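Plush toy (character plush)

A plush toy is a soft figure with a pile-fabric skin over loose filling. Character plush copies a figure from a cartoon or product line and is usually identified by a sewn-in tag, such as one reading "ZANMANG LOOPY" on a pink toy. Sellers treat the tag as proof of origin. It proves only that somebody stitched on a tag. 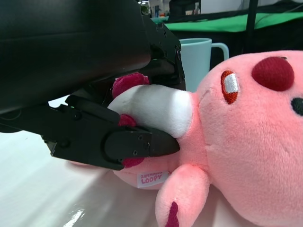
Can a plush toy be machine washed?
Many can, on a cold, gentle cycle inside a pillowcase, though glued-on parts may not survive it.

Claims about value deserve similar doubt. The collectors' guide Nalelis lists 2,017 character plushes and calls 244 of them "rare", a term it does not define. Raed Harb, reviewing the guide, found no sales records behind the label.

Play value is also overstated. Catalogs praise "open-ended play", which in practice often means a toy beaver lying beside a mug and a plate.

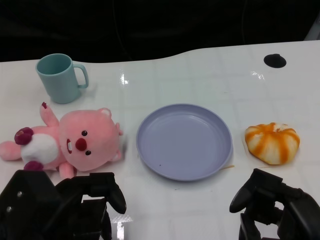
The seller Stirkosa has advertised a plush that keeps its shape after 1,000 hugs. No test method was published.

See also: Stuffed animal; Toy food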